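Breltley Upholstered Platform Bed, Sand: my review after six months

I wanted a fabric bed for years and kept talking myself out of it. Fabric gets dusty, fabric stains, fabric is what the dog goes for (we don't have a dog anymore, but you never know). Then in April our old metal frame dropped a slat at two in the morning for the third time, and I ordered the Breltley before breakfast. Queen size, the color they call Sand, no storage drawers. It's October 2024 now, so I've slept on it long enough to have opinions.

Delivery and setup

It came in two boxes. The headboard box was fine. The other one weighed more than I do on a good day, or felt like it, and the delivery guys left it at the bottom of the stairs. My neighbor Krystyna Kozłowski came over and we opened it right there in the hall and carried the pieces up one at a time, which I'd recommend to anybody with stairs. Bring scissors and a trash bag for the foam sheets!

Putting it together took us 55 minutes with one coffee break. The side rails hook into the corners and then you tighten a bolt from the inside, and the only annoying part was the front corners, where the padding is so thick that you have to squash it down with one hand to find the bolt hole with the other. Krystyna squashed, I bolted. The instructions are all drawings. Step 7 shows the center leg the wrong way up, so look at the actual leg before you believe the paper.

How it looks

Much nicer than I expected for the price. The padding is generous all the way around the base, and the corners are soft and rounded. I have walked into them in the dark more times than I'll admit and never gotten a bruise. On the metal frame I had a permanent purple spot on my left shin. The color is a warm beige that leans a little pink in the evening with the lamp on. If you want a cool gray-beige, get the swatch first, they'll mail you one.

The seams on the sides were a bit wavy when it arrived and I was ready to complain, but they settled down after a couple of weeks. One is still slightly off. I know exactly which one and it's on the wall side, so fine.

Sleeping on it

No squeaks. That's really all I ask from a bed. The slats are closer together than on the old one and my mattress (a Hotulmont, medium firm, four years old) feels firmer on it. My husband says he can't tell the difference. He also slept through the slat.

Sitting on the edge to put on socks is comfortable, and the edge doesn't tip you forward. The height is good for my knees. It's lower than a box spring setup, so if you're used to climbing up into bed you'll notice.

Keeping it clean

OK, so this is the part I worried about. I do the sides with the brush attachment on the vacuum every other week and it takes no time. Lint shows up less than I thought it would, but dark clothes are another story. Anything black that sheds will leave fuzz on beige fabric, and I am a person who takes off a sweater and drops it on the nearest flat thing. With this bed the nearest flat thing is the padded part of the base, and it holds clothes beautifully. Too beautifully. By the middle of the week I had a whole outfit sitting there. 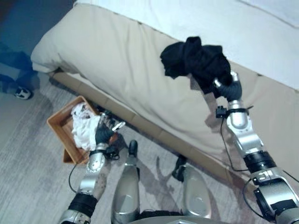 What finally helped was putting a little basket on the floor right next to the bed, so whatever comes off at night goes in there and gets walked to the washer in the morning. I tried a tall hamper from Mandagi first and it looked silly beside a bed this low, and I kept kicking it. A small basket you can scoot with your foot is the way to go. It does fill up fast, a towel and a shirt and it's heaping, but that's what makes me empty it.

For the fuzz itself I use a plain lint roller, sticky side on the fabric, short strokes. Don't use one of those scraper things on it. I tried mine on the back of the headboard and it raised the weave a bit, so I stopped. I've had one spill so far, tea, down the side rail. I blotted it with a damp cloth and a drop of dish soap and let it dry overnight with the fan on. There's a very faint ring if the sun hits it just right.

The platform edge at the bottom

One complaint. The lower edge runs close to the floor and my vacuum head doesn't go under it, so dust collects right along the line where it meets the floor. I go along there with the crevice tool and grumble. If you have a robot vacuum I'd guess it won't get under there either, so measure before you buy. And forget about sliding shoes or flat boxes underneath — I had three under the old frame and they now live in the closet.

Price and whether I'd buy it again

I paid $209 on sale, plus $60 for delivery. I'd looked at the Rekcombe bed too, and that one had a lovely headboard, but the sides were thin enough that I could feel the board through the fabric in the showroom. For something I bump into daily, I'll take the padding.

Would I buy it again? Yes, though I'd probably go one shade darker. Krystyna has sat on mine enough times that she's thinking about the full size for her guest room, and I've already told her I'm doing the bolts and she's back on squashing duty.

Four stars from me. I took one off for the dust along the bottom and that upside-down leg drawing.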